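Ticket 2083: Oklow station, lid-container episodes rejected at export
Status: open. Priority: normal. Opened 30th December 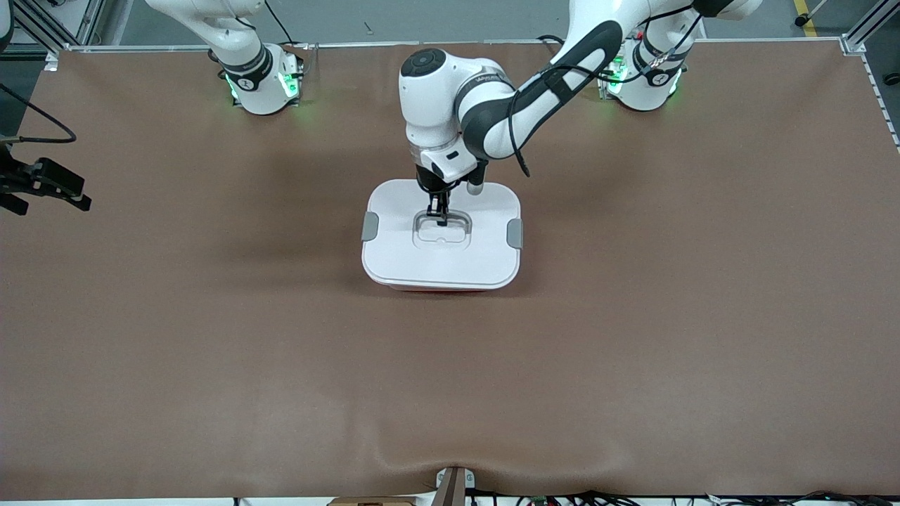 Reply from Baltik support: please state which export profile is in use and whether the rejects come from one operator login or several. We can't reproduce this on our side with the November build.

Profile is Murnunon default, no local edits. Rejects occur under both logins.

Batch target is 1000 episodes. Recorded 731, accepted 526. The remainder fail with "idle arm: no motion". The task uses the left arm only. Left gripper goes to the recessed handle in the lid, right arm holds its parked pose for the full episode.

Checked so far:
Joint logs for the right arm are complete. Values are constant, no dropped packets.
Timestamps on both arms agree.
Restarted the recorder. No change.
Replayed three rejected episodes by hand. Left arm trajectories look normal from start to end.

Support: the idle check was written for two-arm tasks. It should skip any arm marked passive in the task file. Can you confirm the field is set?

Field was missing. The task file was copied from the Hegde sorting task, where both arms move. Added passive: right and re-ran the export on the 20 most recent rejects. 17 pass. The other three now fail with "gripper state undefined" at the first sample.

Support: send those three with raw logs. Do not delete the originals. Hold the full re-export until we have looked at the first-sample error.

Logs uploaded. Recording continues with the corrected task file.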